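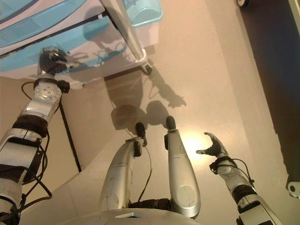 Did the school supply exchange reach the families it was meant for?
Mostly. By the end of June 1,877 items had gone out to households in Odo and Babaei, against the 2,000 we said we would aim for in our application. Nearly all of the shortfall is in Babaei, where we opened a month later than planned.

Progress report to the Provora Fund
Prepared by Abbas Mousavi, project lead, Eria Supply Exchange

Background

The exchange takes in used and surplus school supplies, sorts and repairs them, and passes them on free of charge to families with children in elementary and middle school. The grant pays for rent at the Odo site, a part-time sorter, small repairs and printing. It does not pay for the supplies, all of which are donated.

This report covers the second half of the grant period. The first report dealt with setting up in Odo and I have not repeated it here.

Odo

The Odo site is open three afternoons a week from 3:30 until 6:00. We moved the closing time from 5:00 after parents told us they could not get there from work. The last hour is now the busiest.

Binders, calculators and backpacks go quickest. Crayons and loose paper are slow, and we have stopped accepting part-used crayons altogether. Sorting them took the best part of an afternoon each week and few people wanted them.

Backpacks need the most repair. Akihiko Aoki, our part-time sorter, replaces zipper pulls and restitches straps. Bags with a broken main zipper go to textile recycling, as a new zipper costs more in time than the bag is worth. He has asked for a heavier sewing machine. The one we have skips stitches on thick webbing, and straps have come back to us twice for the same repair. I have included a request for this below.

Babaei

Babaei opened late. The room we had been offered needed a new fire door before the building owner could let us in, and the door took five weeks to arrive. During that time we ran a table outside the library on two afternoons. It gave out very little, but it is where most of our Babaei families first heard of us.

Since moving indoors the numbers have been steady. The main difficulty is stock. Almost all donations come in at Odo, and we carry them over in a private car once a week. Large items such as art folders tend to get left behind. We have asked two schools in Babaei to act as drop-off points. One has agreed, and the other wants to wait until the fall.

Registration

In the first report we said we would register every household. We have dropped this. The form asked for an address and the children's schools, and some parents left when they saw it. We now ask only for the number of children and their grade levels, and record what is taken. This means we can report items with confidence but can't give you a reliable household total. I know the fund asked for one and I would like to talk about what could be used in its place.

Spending

Rent and wages are on budget. Printing is $200 over, because the Babaei leaflets had to be reprinted with the new opening date – the first batch had already been delivered when we learned about the door. Repairs are under budget by more than that, and I propose to cover the printing from there. The supplies we bought for the library table came out of our own funds.

Requests

1. Permission to move $200 from repairs to printing.
2. Permission to spend up to $1,000 of the unspent Babaei rent on a used heavy-duty sewing machine and a year's thread and needles. Akihiko has prices from two dealers and I can send these on.

Next period

August will be the heaviest month at both sites. We plan to open an extra afternoon in each for the three weeks before school starts, and to hold back calculators now so that there are some left for the middle school families, who tend to come later. The second Babaei school will be asked again in September.

The Odo lease runs out at the end of the year. The owner has said he is willing to renew but has not named a rent. I will send the figure when I have it – it may affect what we apply for next time.

Receipts and the item log are attached separately.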